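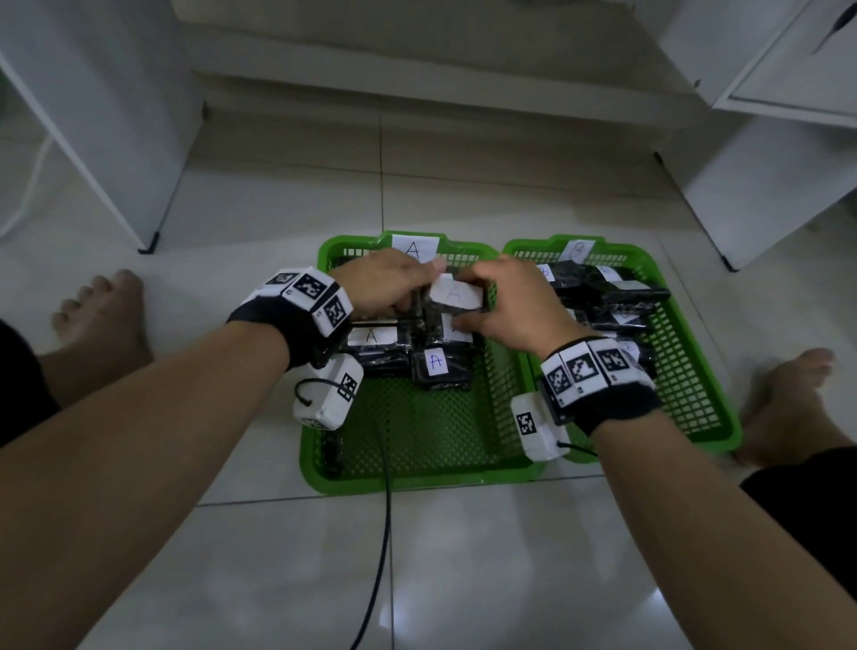

Parcel Sorting by Letter: Frequently Asked Questions

Kedden Parcel Desk, Fistwood Building

These answers apply to everyone who drops off, sorts or collects small wrapped parcels at the Fistwood desk. The same rules are followed at the Prado desk, except where noted.

What do the letters on the baskets mean?

Each letter stands for a collection group. A parcel marked A is placed in the basket whose sign reads A, a parcel marked B goes in the basket whose sign reads B, and so on. The letter does not indicate size, value or urgency. Group letters are listed on the notice beside the desk and are reviewed each April.

How do I find out which group I belong to?

Your letter is printed on your registration slip. If you have misplaced the slip, please ask at the desk before marking any parcel. Residents of the Grora annex were moved to group B this year and should no longer use the letter A.

How should I wrap my parcel?

Parcels should be flat, rectangular and fully closed. Opaque plastic wrapping is preferred – black is suitable, provided that the label is white and can be read easily. Loose flaps should be taped down. Parcels longer than 40 centimeters cannot be placed in the baskets and must be handed to staff.

Does the label have to be printed?

No. A handwritten letter on a small white paper label is accepted. Black or blue ink may be used. Pencil is also accepted but tends to be faint, and staff may go over it in ink when the parcel is received. Please write one capital letter only. Names, telephone numbers and room numbers belong on the slip, which is handed in separately.

Where on the parcel should the label go?

Place it on one of the two large faces, away from the seams. A label folded over an edge is difficult to read once the parcel is lying in a pile.

May I put my parcel in the basket myself?

Yes, during staffed hours. Lay the parcel flat with the label facing up and check the sign at the rim before letting go. Parcels should not be thrown or dropped into a basket from standing height. Outside staffed hours, the locked slot must be used.

Why are mesh baskets used instead of boxes?

The plastic mesh baskets allow staff to see from the side how full they are, and dust does not collect in the bottom. They can also be rinsed and returned to the floor the same day. Cardboard boxes were used at the Prado desk until last year and did not hold up well.

How full may a basket be?

Parcels must remain below the rim. When a basket reaches that point, staff will bring out another with the same letter. Please do not start a second pile on the floor, as the tiles are kept clear for cleaning.

What happens if a parcel is found in the wrong basket?

Staff check every basket twice a day, at 9 a.m. and again before closing. A misplaced parcel is moved to the correct basket and no notice is sent. If the letter on the label and the letter on the slip do not agree, the parcel is held at the desk until the sender has been reached. This takes roughly two days in most cases.

What if the label has come off?

Unlabeled parcels are set aside on the shelf behind the desk. They are not opened. To claim one, please bring your registration slip and be prepared to describe the wrapping and approximate size.

How long are parcels kept?

Parcels are kept for seven days after they are received. After that they are returned to the sender's group – not to the individual sender – and must be collected from the group representative.

May I collect a parcel for someone else?

Yes, if you present that person's slip. Parcels may not be taken directly from a basket without being signed out, even when the letter is your own.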